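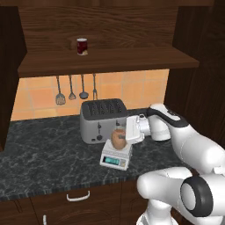

One can, one shelf. My kind of pantry.

I have been promising you all a piece on eating down the pantry since November, and a few of you (you know who you are) have been sending me little nudges. So here we go, get yourself a coffee.

It started when we moved from the apartment in Eltby to the house on Truslow Street. I packed the kitchen myself, and I packed it badly, and when I opened the boxes at the other end I found I had paid two men and a truck to carry 14 cans of chickpeas across town. I don't even like chickpeas that much! I like them fine in a stew, but I am not a person who needs 14 cans. They had piled up the way these things do. You're at the store, you can't remember if you have any, you grab one to be safe, and then you do it again the next week.

I told this story to Hiyori Nishimura over the fence, and she laughed at me for a good long while and then told me what she does. Every winter, right after the holidays, she stops buying anything that comes in a can, jar, box or bag until her cupboard is down to the bare boards. Fresh stuff is allowed: milk, eggs, greens, fruit, a bit of fish if she feels like it. Everything else has to come from what's already in the house. She got it from her mother, who did it in a much smaller kitchen with a much bigger family.

So I tried it. The first week was easy and kind of fun, I'll admit. I made the big bean soup, I made pasta with the good tuna, I felt very clever. I even wrote a menu and stuck it on the fridge. The second week was still all right, though my husband began asking in a careful voice if there was going to be meat at some point.

Then you get to the odd things, and that's where it gets interesting. I had half a bag of red lentils, a jar of plum jam with no label, three kinds of rice with not enough of any of them for a meal, and a packet of buckwheat flour I bought for a recipe I never made. The three rices I cooked together, which every cookbook will tell you not to do, and it was lovely -- a bit chewy here and there, but lovely. The plum jam went over a pork shoulder (bought fresh, so I'm calling it legal). The buckwheat turned into pancakes, and those were so good that I have since bought more buckwheat flour, so I suppose I've learned nothing.

A few things I'd tell you if you want to have a go yourself.

Take everything out first. All of it, onto the table, even the stuff at the back you're scared of. I'd been walking past a bag of dried mushrooms for years without knowing it was there. Wipe the shelves while they're bare, because you won't get another chance for a while.

Write a list and cross things off as they go. I kept mine on the back of an envelope and it was the most satisfying piece of paper in the house.

Check anything that's bulging, leaking or badly dented along the seam, and throw it out without a second thought. It's not worth being thrifty about that.

Keep 10 dollars aside for the thing you will run out of. Mine was onions. I went through onions like you wouldn't believe.

And don't do it when your sister is coming to stay. I served mine the lentils three nights out of four and I'm still hearing about it. She drove home to Drerkcombe and called me from a burger place on the way, just so I'd know.

Now I'm filling up again, slowly, and I'm trying to be stricter. I got a stack of glass jars from Aoki, the little housewares place next to the post office, and I've given each one a job. Rice, oats, lentils, flour. When a jar gets down to a finger's width I buy more, and if it's over that I walk right past the aisle, even when there's a sale on. It's hard! I love a sale. But I can see what I have now, and I haven't come home with a double of anything in weeks.

If you try it, write and tell me what your strangest dinner was, I'd love to print a few next month. One of you already told me about sardines on waffles and I haven't stopped thinking about it. The buckwheat pancake recipe is further down in this issue, after the notes on pruning -- it makes a dozen small ones, and you'll want to let the batter sit overnight.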